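From: Rosaire Grewal
To: formulation list
Date: 10/5/18
Subject: Re: preservative failure in the oat body lotion

On the Holovko lotion, the bench chemist at Bosen wrote:

> We have had a second batch fail the challenge test. Bacteria are fine, both
> strains are down as they should be by the second reading. The mold is not.
> It drops a little and then comes back up by the last reading.
>
> Base is an oil in water lotion, 10% colloidal oat, glycerin, a plain
> nonionic emulsifier, fatty alcohol, sunflower oil. Preservative is
> phenoxyethanol with a small amount of benzoate. Final pH was meant to be
> 5 and I believe it is close to that.
>
> The customer does not want parabens and does not want a formaldehyde
> releaser. Marketing at Votar is asking whether we can just raise the
> phenoxyethanol to the limit and retest. I would like to know if anyone has
> done this with a high oat load and whether it worked.
>
> Also, is it worth changing the emulsifier, or am I chasing the wrong thing?

I would not start with the phenoxyethanol. Raising it will help a little with the bacteria, which you do not need, and not much with the mold, which you do. It will also push more of the material into the oil phase, and you have a good deal of sunflower oil for it to go into.

"I believe it is close to that" is the part of your note I would look at first. Benzoate works in the acid form. At pH 5 only a small part of it is in that form, and by 5.5 it has fallen by more than half again. Oat is a fair buffer and it will pull the pH up slowly over the first weeks. We had a hand cream at Plovska in February that read on target at the kettle and well over target when the retained jars were opened. The test lab had measured it on arrival and written the number on the back page of the report, where it sat unread. Ask your lab for the pH at the start and at the end of the test. If they did not take it, take it yourself on the retained sample, with a meter that has been calibrated the same morning. Strips are no good in a white lotion.

Second point, the oat itself. At 10% you have put a large amount of food in the jar. You have also put in whatever came with the sack. Colloidal oat is sold with a limit on yeast and mold but the limit is loose, and spores will survive your process unless you are heating the oat in the water phase and holding it. Many people add it during cool down to keep the viscosity under control. If that is your method, please say so, as it changes the answer. The supplier's certificate covers the lot on the day it was sampled. It says nothing of a sack that was opened and rolled shut and used again.

I went back through our own records before writing. We have 154 challenge tests on leave-on emulsions that I would trust. Of these, 93 had a grain, a starch or a plant powder in them. The failures in that group were nearly all mold, and most of them passed on the next round with a change of pH or a chelator and no change at all in the main preservative. I would not build a theory on this, since the bases differ a lot, but it does agree with what you are seeing.

In order, then, this is what I would do:

1. Measure the pH on the failed batches and on one that passed, if one passed.
2. Plate the oat by itself, from the top of the sack and from the middle.
3. Add a chelator if you have none. You did not list one. Phytate is fine if the customer objects to EDTA.
4. Bring the pH to 4.8 and hold it with a citrate or lactate buffer, in place of a single drop of citric acid at the end.
5. Cut the oat in half on one trial batch, only to learn what it is doing. The customer need not see it.
6. Replace some of the glycerin with a short chain glycol, pentylene or caprylyl. Caprylyl will thin the emulsion, so go up in small steps.

Run these as separate batches. I know the test is slow and each round costs money, but if you change four things and pass, you will be asked next year to take one of them out and you will not know which.

On benzoate against sorbate: sorbate is somewhat better on mold and has a slightly more forgiving pH curve, but it yellows. In an oat lotion some color may be tolerated. I would make a side by side and leave both in a warm cabinet before promising anything to the Votar people.

On the emulsifier. Ethoxylated nonionics can tie up phenolic preservatives in the micelles. This is well known for parabens and milder for phenoxyethanol. If yours is a PEG ester at a high level, there may be something to gain by cutting back and letting the fatty alcohol carry more of the structure. If it is a sugar-based one, I would leave it alone. You said "plain nonionic", which could be either. Changing the emulsifier means that all of your stability work starts over, including freeze and thaw, and for that reason I put it last.

There is also the package. A wide jar gets fingers in it and a pump mostly does not. If the brand has not ordered the jars yet, the pump is cheaper than any of the above. The challenge test will not show you the difference, so do not let anyone use the pump as an argument for skipping the retest.

The same post is on my notes page, with the list of past threads.

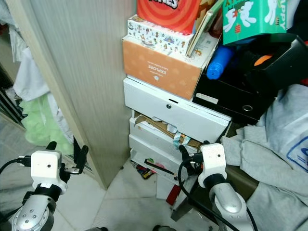
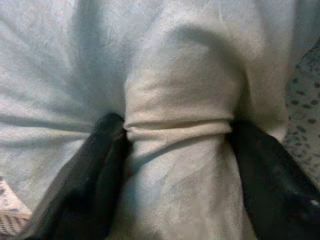
One more matter, on sampling. When you send the next round out, send product that is at least two weeks old. Fresh emulsion is still settling, and the split of preservative between oil and water has not finished moving. We send two containers from the middle of the fill and keep two from the same point, all with the fill order written on the label. A sample scraped from the side of the kettle tells you mostly about the side of the kettle.

If you get the mold identified, please post the name. A common Aspergillus out of the test inoculum is one thing. If the plate shows something else, your batch was dirty before the test began, and no preservative level is going to read properly against it. I have seen a lab report that as a plain failure because the form had only one box for it – the analyst had noticed, but it took a phone call to find out.

I can send the buffer table if you want it. It covers citrate and lactate from 4.2 to 5.6 with the amounts by weight, for a water phase near 70 percent. It was made for a base with no oat, so expect to need more acid than it says, and let the batch stand overnight before you take the final reading.

Rosaire Grewal
Plovska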